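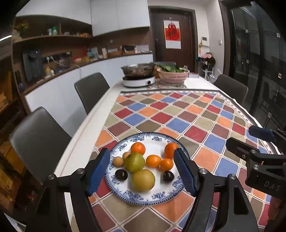
Why does citrus keep longer than most soft fruit?
Because its ripening barely speeds up after picking. Citrus is non-climacteric: respiration falls slowly once the fruit leaves the tree, and there is no late burst of ethylene.

Handout 4: Respiration and storage life
Course tutor: Dulce Cervantes

Climacteric fruit (pear, apple, banana) can be picked mature but unripe. Starch is then converted to sugar in store. Non-climacteric fruit must be picked at eating quality, as sugar content hardly changes afterwards.

Water loss is the main limit on citrus at room temperature. The peel has two layers: the flavedo, which carries the oil glands and wax, and the albedo, which is white and spongy. Washing removes part of the natural wax, so packhouses usually apply a coating. 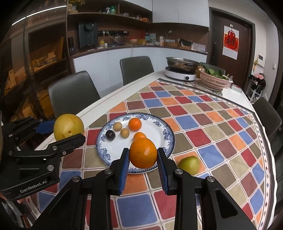 A coating that is too thick restricts gas exchange. Oxygen inside the fruit drops, ethanol builds up and the flavour suffers - mandarins are more prone to this than oranges.

The Gretberg store trial, begun in March, used 534 fruit in 17 crates. Fruit was weighed on arrival and again after 13 days. Record weight loss as a percentage of the starting weight, never of the final weight.

Chilling injury shows as pitting or brown staining of the peel. It often appears only after the fruit is moved back to room temperature. Grapefruit and lemons need warmer storage than most oranges.

For the next class, read the Fomitbridge notes on green mould and bring your weight loss table.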